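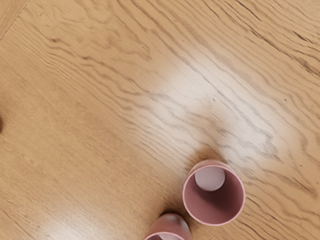
Both cups, seen from overhead in the sim.

Community > Robotics & Automation > Good Practice > Simulation testing

Print this page | E-mail to a friend

What should we write down before we call a sim test "passed"?

Posted by gripnotes

Hi all! I've got a tabletop scene running in simulation (arm, wood table, two pink cups, a couple of pieces of fruit) and my boss at Birska wants a one-page rule for what counts as a pass before anything goes near the real cell. So far I've done 802 runs, and my notes are a mess. Some say "ok," some say "ok-ish," and I changed the lighting partway through without writing down when (yes, I know). There's a big shiny patch on the wood from overhead and I can't decide whether to keep it or turn it down. Is there some normal way people do this? I have to show something Thursday.

Shares: 14 | Comments: 3

sekach_dan_fan

Just do 1,000 runs and report the percentage. That's what we do on the Sekach line and nobody has complained.

halfstep

I'd go a bit further than that, a percentage with no definition behind it got us into real trouble on Nidine. Write the pass rule first, in words a new hire could apply without asking you. Ours went something like "object released inside the target area, upright, nothing else on the table touched." Anything that doesn't meet it is a fail, and "ok-ish" is a fail too, sorry!

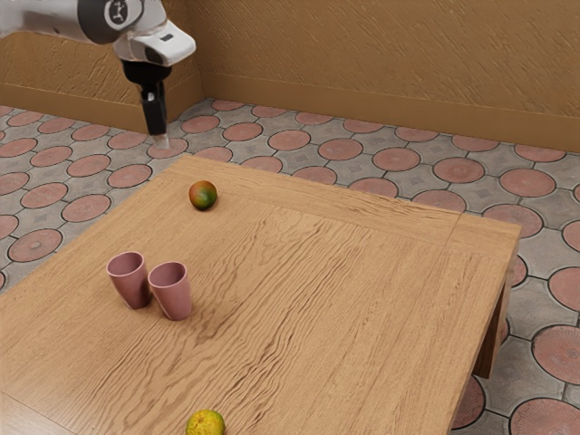
Then freeze the scene. Give it a version, and put the table, the lights, the camera positions and the start position of the arm and every object under that version. If you touch one of them, it's a new version and the count starts over. I'd write down where the arm parks as well, because we had one version with it over the table and one with it out past the edge, and we mixed the results for weeks before anyone noticed.

Keep the glare. If you want a clean-light set too, fine, run both and report them separately. I'd be nervous about a pass that only exists with the lights turned down.

For your old runs, I'd file them as practice and start fresh. It stings, I know. We threw out more than 60 on Cusi and I sulked all afternoon.

wrenchmonday

Agree with halfstep. Also save the random seed with each run, otherwise you can't replay the failures. And check whether your site already has a form for this, ours did and I wrote a whole new one for nothing.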